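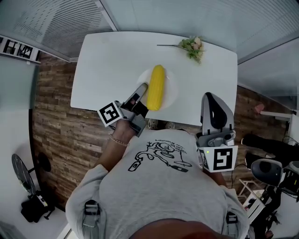
Figure 3. Plating task, white table. Corn cob on a round plate, salad leaves at the far edge.

4.2 Food items and table layout

Items were chosen for how people handle them at a meal, not for nutrition. Corn on the cob, salad leaves, a plate, cutlery. All common, all known to every participant from the Getthorpe and Pitholm groups. The cob is the main item in this section. Salad was added after the pilot, when Tessier noted that a single food on a plate did not look like a meal to anyone and people hurried through it.

Table: white, rectangular, plain top. No cloth, no place mat. A patterned cloth was tried in the pilot and dropped, leaves were hard to pick out against it in review. Plates were round and white thoughout. We know white on white is not ideal for scoring plate edges. The contrast with the food mattered more to us.

Participants stood. Seated trials were run at Palacios only and are reported in Section 5. Standing gives a view straight down on the plate and a shorter reach to the far side, but people lean a lot more, and several said their lower back was tired by the end of a block. Block length was therefore cut from 200 placements to 50 for the main study.

Instructions were short. Put the meal together the way you would for a guest. No target layout was shown. Corn could go anywhere on the plate and at any angle. Salad beside it, on it, or left on the table if the participant thought the plate was full. This last option was used more than we expected, mostly with long cobs.

4.3 Room

All standing trials took place in the same type of room, an office space with a pale ceiling, overhead lights and a glass partition with blinds.

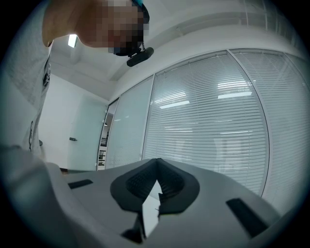
Blinds were to be kept closed for the whole block. In two early sessions at Gramgate they were left open and daylight moved across the table, so those sessions are excluded from the color scoring but kept for the placement scoring. Overhead lighting stayed on. Wood-look floor, no rugs. Dropped food was logged and replaced with a fresh piece, never put back on the plate.

4.4 Placement results

Sample for this part: 14 participants, one block each. Cob orientation first. Diagonal was the most common final angle, then parallel to the near table edge. Pointing straight away from the body was rare. When asked, people gave reasons like "it looks nicer" or "more room for the salad", though the diagonal was just as common where no salad ended up on the plate.

Leaves were slower than corn in every block. They stick together, and a pile moved in one go tends to shed pieces on the way. Most participants switched to small amounts after the first couple of tries. Cutlery was usually left lying where it was until the food was done, then straightened. A few moved it first to clear space and then had to move it again, wich added time but no change in final layout.

Agreement between the two raters was good for the cob and poor for the leaves. See limitations.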